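Notas para la charla - Seguridad con pinzas de mano
24/04/2024 - Por Szabolcs Magyar
Última actualización: después del ensayo con Anikó Fülöp
Imprimir | Enviar por correo electrónico

Saludar y dar las gracias a Grendport por la sala. Decir pronto que voy a hablar de un fallo nuestro, no de un éxito.

En febrero, en el puesto de Munel, una pinza se cerró sin orden. Dezső Vincze tenía el pulgar entre los dedos de la pinza. No hubo herida, sólo una marca y un susto grande. Paramos el trabajo el mismo día. 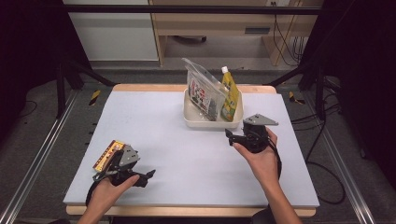

La causa fue el cable. Con cada giro de la muñeca el conector se movía un poco, la señal se perdía y el programa interpretaba esta pérdida como "cerrar". Pedir al público que mire los dos cables negros, que bajan en curva junto a las manos: en esa zona recibe el cable toda la flexión. Revisamos 3,000 ciclos del registro y encontramos 24 cortes de señal. Ningún aviso en la pantalla.

(Pausa. Preguntar quién ha tenido un caso parecido.)

Qué cambiamos: sin señal, la pinza ahora se queda quieta. Ákos Dobos revisa los conectores cada 100 ciclos y lo apunta en la hoja. El cambio de objeto se hace con la pinza apagada - esta regla costó más que el programa.

Pendiente: Peadar Egan todavía prueba el conector con rosca de Pryor. Si preguntan por la fecha, contestar que no la tenemos.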